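Notebook – hand-held demonstrations, carton into open box
19 August 2019
Entry by Mirta Paredes. Demonstrators: Dale Perron, Ghassan Hijazi.

Task as written on the sheet: pick up the bandage carton from the table, bring it over the yellow-and-black box, lower it into the yellow part, let go, withdraw both grippers to the rest pose. Two hands, one operator. The fan and the plants stay on the table as clutter and may be moved between takes, never during one.

Carried over from June: the Clusto policy trained on the old set reached the box most of the time and then let go too high. We put that down to the demonstrations. In the old set the release height varied by whoever was holding the grippers, and the network settled on something in the middle that suited no one. Plan for this round is to fix the release rule and leave everything else free.

Release rule, version 3: the lower end of the carton must be below the rim of the box before the jaws open. Operator holds for one full breath with the jaws still closed, then opens. The pause makes the segment easy to find afterwards and gives the policy a few near-stationary frames to learn the height from.

Wrist view was checked first, with the carton held upright in the jaws and the box behind it.
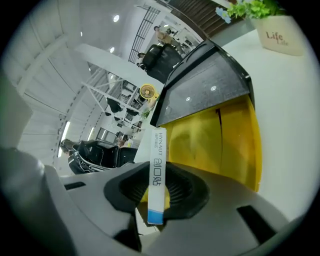 Carton orientation matters more than I had assumed. Held by the end, it sticks up into the middle of the fisheye view and hides a good part of whatever is behind it. Held by the side, it hides less but swings on contact. Dale prefers the end grip and Ghassan the side grip. I did not standardize this. Both are valid ways to do the task, and I would sooner have both in the set, labeled, than one style that fails on the first carton lying the wrong way. Grip style goes in the take label as E or S.

Tracking. Each gripper carries its own marker cube. Pose is solved from the cube as seen by the head camera, and the wrist camera fills the gaps. Loss of tracking happens in two situations:

One hand passes in front of the other. Expected. Short gaps are interpolated, and anything over 200 ms is thrown out with the take.

Operator turns the wrist inward to look at the jaw. Avoidable. Dale does this when he is unsure of the grip. Asked him to move his head instead.

Set the head camera a little lower after the first block. At the old angle the cubes dropped out of the bottom of the view whenever the operator stood close to the table. With the new angle we lose some of the room, which we do not need.

Speed. The old instruction said "natural speed," and people read that as the speed at which they would do it bare-handed. The arm cannot follow that. New instruction: move as if the carton were a full cup. Ghassan adapted to this after a few tries. Dale still accelerates on the way back to rest, but the return is trimmed before training, so I left it alone.

First block: 14 takes kept. Discarded takes are listed by number in the Ninard log with a one-word cause. Please use the existing words (grip, track, early, other) and do not invent new ones, the script drops anything it does not know.
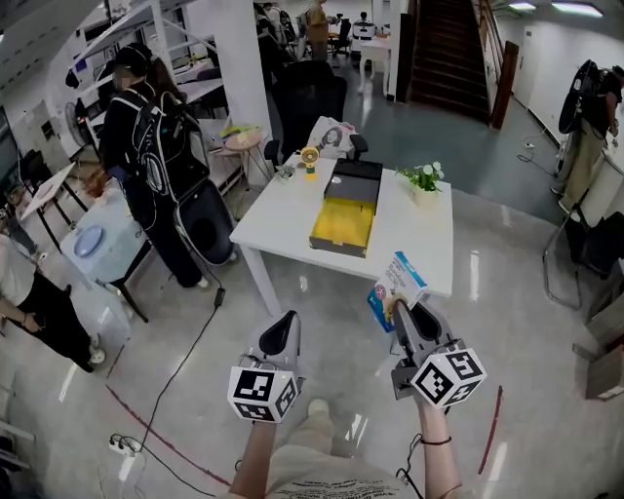 Sławomir Malinowski disagrees with keeping the two grip styles in one set. His view is that with this few takes we are asking the policy to learn a choice as well as a motion, and that the choice will come out as an average in the approach, with the wrist somewhere between E and S and the jaws closing on a corner. He would train on E alone, get the release right, and add S later. He also asks that the pause before release be cut to half its length, as a policy trained on too many still frames may stop there and stay stopped.

Reply to the above, for the record. The pause point is fair. I will leave the recordings as they are and thin out the still frames at load time, so the length can be changed without recording again. On grip style I will train both ways from the same takes, E only and E plus S, and compare. The labels are there already, so it costs one extra training run on the Brutcombe machine.

Second block, with the carton starting in contact with the box instead of lying free. Harder than it looks on the sheet. The operator has to get one jaw finger behind the carton without pushing the box. Two usable approaches so far: tip the carton away from the box with the left gripper and take it with the right, or come straight down and pinch the upper edge. The second is faster but the carton tends to turn in the jaws on the way up. Both kept.

Eight takes kept from this block. Most of the rest went out as "grip."

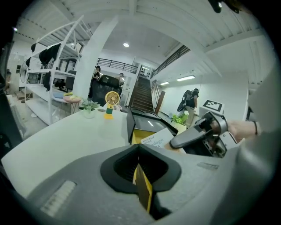
Open items

Jaw width calibration on the left gripper. Reads slightly open when fully closed. Mwanaisha Gachanja has the spacer and the procedure. Do this before any further recording, and note the offset in the log so the takes above can be corrected.

Aebischer plates: check that the bolt pattern on the arm-side gripper still matches the hand-held one. If the camera sits even a little differently on the arm, the wrist view is no longer the same view and the release height will be wrong again for a new reason.

Thinning of still frames at load time: me.

Third block, box turned a quarter turn: not started. Same release rule, same labels. Dale and Ghassan to swap halfway so that neither layout belongs to one operator.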